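Foam shapes and small boards – notes for week 11

I like to start this one with the props, so grab yours before we talk. Every table gets a foam shape, and mine is the blue bone.
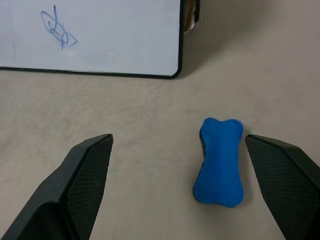
1. Draw the outline from memory
Look for one minute, then turn around. Most people get the knobs and forget how narrow the waist is.

2. Share it on the board
Floarea Moldovan will swap markers if yours dies.
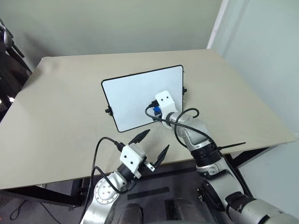
Drawing big is the hard part for beginners, and I was terrible at it too! Start with light strokes. A blank white board with a thin black border gives you four edges to measure against – use them.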